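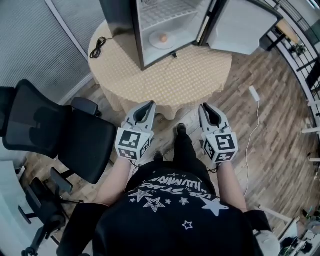
lidia_k
Member, Live Events board

Has anyone been to the Ornside festival as a plain day visitor? My sister gave me a single day pass for October and I can't work out from the site what it gets me. The program lists the main stage, two "listening rooms" and a thing called the Sokol Terrace, which has all the bands I want to see. The pass says "general program." The terrace says "partner program." I've read both pages and come away knowing less than I started with.

Also, do I need to reserve for the panels? There's one on touring costs I'd like to hear, mostly to find out where my money goes.

Wesano
Regular contributor

I've gone 4 years running, so I can save you some walking. General program covers the main stage and both listening rooms. The terrace is run by the sponsors and has its own guest list, but they open it to everyone once the early crowd drifts off to dinner. Last year the line started forming well before that and it held 337 people when full – the number is on a sign by the stairs, and the man with the clicker takes it very seriously. 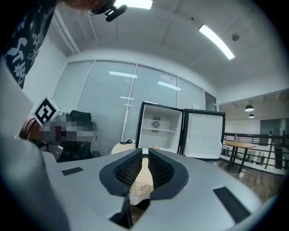 So get in line early, or pick a band you care about slightly less and enjoy it with elbow room. If you do go up, stand to the left of the sound desk. The right side gets the bar, the bar gets the people who talk through the quiet songs, and you will learn a lot about somebody's kitchen remodel.

Panels are first come, first served. The touring costs one was half empty when I went. The one with the famous producer was not, and he spent most of it on his phone looking for a clip that wouldn't play.

Bring a layer. The terrace is open to the river and the heaters are there mainly for decoration.

sokolfan982
New member

pass should be fine, mine was. food is expensive

Ornside Local
Moderator

Mostly agree with Wesano, with a couple of corrections. The terrace doesn't open to everyone on the last night, when it's invitation only until close. Check the date on your pass before you plan the day around it.

Panels with a small star next to the title do need a reservation this year. It's free, but the form is on the ticketing site and not the festival site, for reasons known to the festival. You'll need the order number, so ask your sister for the confirmation email.

The main stage field takes over 3000 and has one gate that works. Leave a song early if you have a train to catch.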